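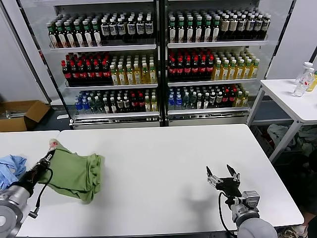
白い作業台と緑の衣類。奥は飲料の冷蔵ショーケース。

Palomino 衣類・卓上布データ README

概要

Palominoは、白い台の上で衣類や布を広げる、つまむ、寄せる、畳むといった作業を記録した画像集です。収録場所はMungateの一室、衣類の状態ラベルはHumisの書式に従って付けました。収録数は1000エピソードです。

先に書いておくと、1000という数字にあまり感心しないでください。布は30点しか用意しておらず、同じ布が繰り返し出てきます。畳み方の多様性を期待して落とすと、たぶんがっかりします。旧版の説明文には「家庭の洗濯物を幅広くカバー」とありましたが、根拠が見つからないので削除しました。

収録物

布は30点を登録し、配布版に入っているのは29点です。残る1点は台帳の番号と現物が一致せず、どのエピソードに写っているのかを確定できなかったため、該当しそうなものをまとめて外しました。巻き添えで正常なエピソードも消えているはずです。

品目は上衣、下衣、小物、平らな布の四つに大きく分けています。「平らな布」は、衣類かどうか画像だけでは言い切れないものの受け皿です。ラベル担当のあいだでも意見が割れやすく、分類の一貫性は低いと見ておいてください。

色名は目で見た印象で付けたものです。「緑」と「淡緑」は別のラベルですが、両者の境目に測色の裏付けはありません。光の当たり方で見え方が変わるので、色名だけを頼りに同じ布かどうかを判定するのは勧めません。布の同一性が必要な場合は cloth_id を使ってください。

状態ラベル

状態は12種類あります。よく使うものだけ挙げます。

bunched 丸まっている、または寄っている
corner_up 角や端の一部が持ち上がっている
flat おおむね平らに広がっている
half 二つ折り
stacked 畳んだものが重なっている
unclear 判断できない

bunchedとflatの境界は、正直なところ怪しいです。Humisの書式には「しわが目立たなければflat」とありますが、目立つかどうかは見る人しだいです。うっすらと折れ目の残った布をflatにした担当もいれば、unclearに逃がした担当もいます。こちらで統一しようとして一度付け直したところ、今度は別の境目がずれたので、元のラベルに戻しました。

corner_upは、その瞬間に一部が浮いていることだけを表します。次にうまく広がったかどうかはラベルに含まれません。成功率の計算に使いたいという問い合わせがありましたが、このラベルからは出せません。

タグと縫い目

洗濯表示やブランドのタグが見えるコマには tag_visible を付けています。冒頭の画像でいえば、つまみ上げた箇所の近くに出ている薄いピンクがかった白の小片が該当します。文字の書き起こしはしていません。ほとんどが小さすぎて読めず、読めたつもりの書き起こしを混ぜるほうが害が大きいと考えました。

タグの位置で表裏や前後を当てる手法も試されているようですが、このデータでそれが通用するかは疑っています。横から出るタグも裾から出るタグもあり、首元だけを前提にすると簡単に外れます。裾の折り返しや縫い目のほうがまだ手がかりになりそうですが、こちらにはラベルがありません。

背景

台の向こうに飲料の棚があります。緑のキャップの列など色のはっきりした瓶やボトルが並んでおり、布より目を引くコマも少なくありません。緑の布を扱う場合は、布の領域抽出がキャップの列を拾っていないかを必ず確認してください。単純な色のしきい値で切り出した結果は信用できませんでした。

飲料の銘柄、本数、配置にはラベルがありません。棚の在庫認識や商品検出に使えるかという質問もありますが、用途として想定していません。近くの視点では背景がぶれてボトルの形が崩れますし、画面の上で列が途切れることもあります。それでも使うという方は止めませんが、精度の数字を出すときはその旨を書いてください。

照明と台の白飛び

台の天板は白く、光で飛び気味になるコマがあります。白飛びした側では影がほとんど残らず、布の厚みも読み取りにくくなります。淡い色の布では端の線だけが頼りです。下の画像では、淡いライムグリーンの布の左端がまっすぐな境界として見え、しわは右寄りにごく薄く出ている程度です。こういうコマからしわの量を推定した値は、あまり真に受けないほうがいいと思います。

明るさの補正はかけていません。補正版を同梱する案もありましたが、飛んだ部分の情報が戻るわけでもなく、見栄えがよくなるだけなので見送りました。

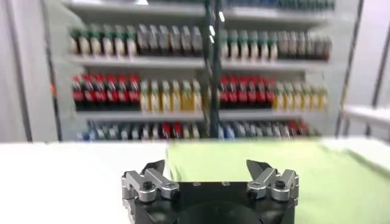
分割

学習用と評価用の分割は、Fiteoの分割スクリプトで作りました。初期設定ではエピソード単位で無作為に分かれるため、同じ布が両方に入ります。評価値はこの分だけ甘く出ると考えてください。布単位で分けるには設定の split_by を cloth に変えます。こちらの値で報告してもらえると比較がまだ成り立ちます。

なお、布単位に変えても背景は共通です。台と飲料の棚を覚えただけのモデルが良い点を取る可能性は消えません。背景を塗りつぶした対照実験を一つ付けることを強く勧めます。

ファイル構成

episodes/ エピソードごとの画像
labels/state.csv 状態ラベル
labels/cloth.csv 布の番号、品目、色名
splits/ 分割の一覧
NOTES.txt 除外したエピソードと理由

cloth.csv の備考欄は担当ごとに書き方がばらばらです。空欄は「異常なし」の意味ではありません。書き忘れも含まれます。

わかっている問題

隣の台に別の布が置かれたままのコマがあります。その布には状態ラベルが付いておらず、作業中の布とひと続きに見えることもあります。

素材の欄は削除しました。綿、混紡などと記入されていましたが、見た目から書いたものと表示を確認したものが混在し、分離できませんでした。

stackedの件数が少なく、学習用と評価用で偏っています。畳み終わりの判定に使う前に、ご自分で件数を数えてください。

更新履歴

1月 素材欄を削除。説明文から「幅広くカバー」を削除。
3月 番号不一致の布を外し、29点版に更新。
4月 split_by の設定を追加。

誤りの報告には、エピソード番号とコマ番号を添えてください。「全体的にラベルがおかしい」という報告はおそらく正しいのですが、それだけでは直せません。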